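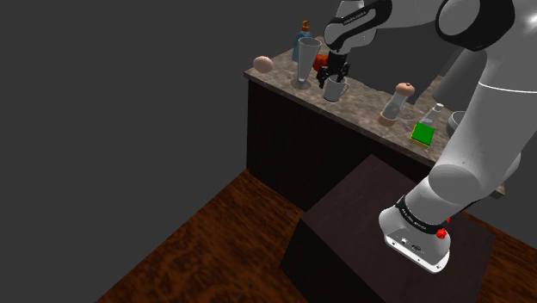 Filed under: Home & Property > Countertops and Floors

Refinishing a hardwood floor beneath existing kitchen cabinets

Sointu Oksanen
Our housing association intends to refinish the hardwood floors in the kitchens of its Vundia building in January. The base cabinets were installed on top of the flooring. Is it necessary to remove them before sanding, or may the work proceed with the cabinets in place? One contractor has quoted 1,129 dollars per kitchen with removal included. Residents have also asked how long they must stay out of the room.

Raimo Juntunen
Removal is not normally required. The main floor area is sanded with a drum or orbital machine, and the strip along the cabinets is completed with an edger and a hand scraper. The toe kick boards should be taken off beforehand and numbered for reinstallation. Please request that the contractor vacuum and wipe the floor between coats. Most water-based finishes may be walked on in socks after one day, but refrigerators and ranges should not be moved back for at least 3 days, and rugs should wait longer. The product label takes priority over this general guidance.

Fahmy
We kept the cabinets in at our property and had no complaints. Ask for the quote without removal.

Jenlow
Was the dishwasher disconnected in your case? Ours was not, and the floor under it remains the old color.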